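Gruruson Paired Hand Gripper Kit – Club Edition

Sold as a set of 2 grippers, left and right, with cables and a bench guide for student teams.

The Club Edition is made for school robotics clubs and college project groups that want to record two-handed tasks without buying a full robot arm. Each student wears nothing and straps nothing on. You hold a gripper in each hand, close the jaws on the part, and do the job the way you would want the robot to do it later.

The jaws are flat on the inside and work well on small plastic parts and shallow dishes. Threaded brass inserts in the linkage bars take add-on parts.
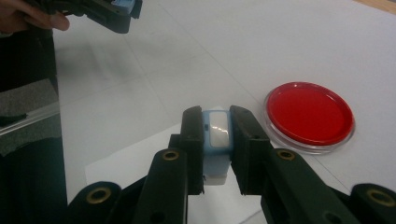
How many students can share one kit?
We suggest a team of 4, with one person on the grippers and the others setting out parts, watching the recording and keeping notes. Teams swap places as often as they like.

Naima Lamrani's project class ran the kit through a full term on bench tasks and logged roughly 2,000 attempts. Her students lay a sheet of white paper on the table as the target area and start every attempt from the same layout – she says it saves a lot of sorting afterward.

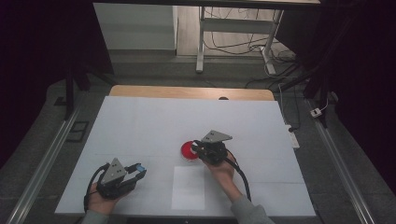 The bench guide has 32 starter tasks, from single pick and place up to handing a part from one gripper to the other. Spare jaws are sold separately. Clubs that ordered before August have the older guide and can ask for the new one by email.

School orders: Elie Yammine, Gruruson education desk. Purchase orders accepted.

Page updated December 26, 2025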